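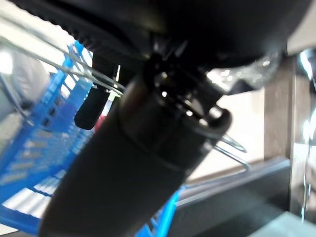 Our rules for wrist cameras used to fit on a sticky note. Wipe the lens, check the cable, go. After the second time we threw out a full day of recordings, Fanni Boros and I sat down and wrote a proper page. It went up in the workshop on Monday, September 15, 2025, and we have stuck to it so far.

The first rule is about the mount. Nobody moves it between sessions. If a screw has to be loosened, the session number changes and the calibration gets redone, even if the bracket looks like it went back in the same spot. We learned that from 200 episodes that didn't line up with the rest.

The second is about shiny things. Wire racks, glass and foil give the depth estimate trouble, so they get noted in the log before recording starts. We don't take them out. Homes and shops are full of them, and Bence Lakatos was right to argue that a tidy set teaches the arm very little.

Third, speed. Near any fixed rack or basket we cap the arm at 14 percent until the operator has done 2 clean passes. It is slow — people complain — but we haven't bent a hook this month.

Last, whoever runs the session signs the log, and someone else reads it the same day. Rozália Vida does most of the reading for the Tellen project.

I still need to write the part on cable routing. That will have to wait until October.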